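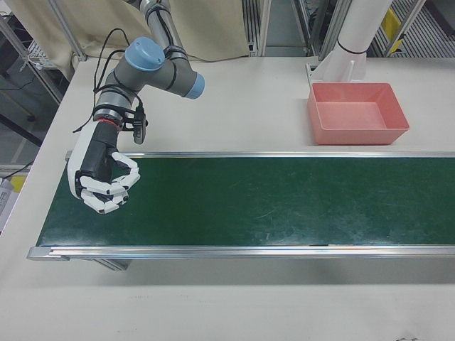 Robot hand over the green belt

21 Jul 2018

I have done the thing I swore I wouldn't do and bought the Cirnetti coat. In July! It is far too hot to even try it on properly, and there I was in the back of the shop with my arms through the sleeves, going pink in the face and telling the girl I'd take it. It was marked at 1,150 last winter and I used to go and look at it in my lunch hour, so when the sale email came round I was on the bus before I'd finished my tea.

It's a long one, down past my knees, camel on the outside with a rust lining (the lining is the whole reason, really). The shoulders are a bit big on me. I think that's how they're meant to be this year, and if it isn't then I shall say it is. I got 30 per cent off, plus a bit more for the loose button on the cuff, and I can sew a button on in the time it takes to boil an egg.

They had the long Thaler evening one on the rail next to it for 2,845 and I did stroke the sleeve. Put it straight back. I've got nowhere to wear that sort of thing and it would only hang there making me feel guilty.

The other parcel turned up too, the Jirik trousers I ordered ages ago and had half forgotten. Wide leg, high waist, navy linen. Lovely from the front and then I turned round in the hall mirror and oh dear. They want taking in at the back and up at the hem, unless I wear the cork wedges with them every single time, and I can't do the hill in those. I've pinned one leg and left the other so I can have a think about it.

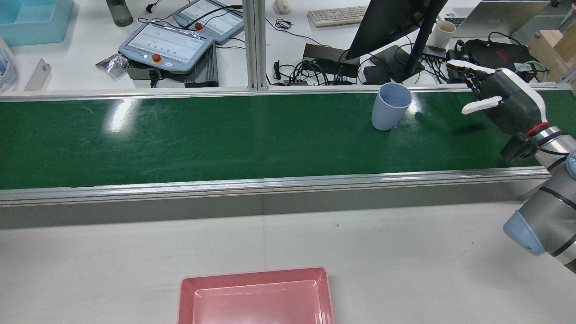
Clearing out the wardrobe

The coat needs somewhere to live, so after lunch I pulled everything out on to the bed and then of course couldn't sit down for the rest of the afternoon. I've been strict this time. Three pairs of jeans gone, including the ones with the embroidered pockets that I've been saving for a thinner year. The velvet jacket stays. The grey cardigan with the elbows gone also stays, but only for indoors. 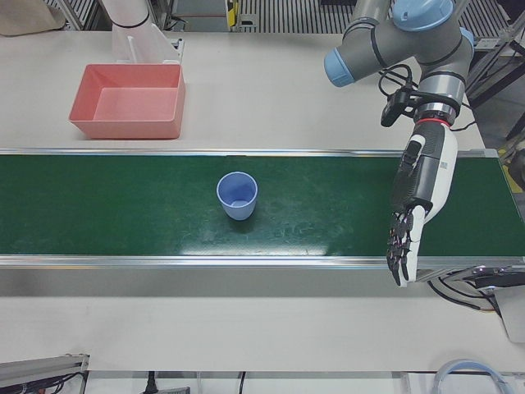
Now the Skondum dress, which I keep going back to on their website. It's a plain cotton shift with pockets, nothing fancy, and they do it in navy, white and a new pair of shades for August. I can't settle on which. One is a light blue very like that plastic cup on the green belt, and the other is nearer the salmon-pink of the tray behind it, and I've changed my mind twice since supper. Pink is kinder to my face but the blue would go with the tan sandals and the straw bag, and I do live in those. Maybe the blue, then, and a pink scarf if I get bored of it.

Must find the button tin before bed – I think it's under the stairs with the iron.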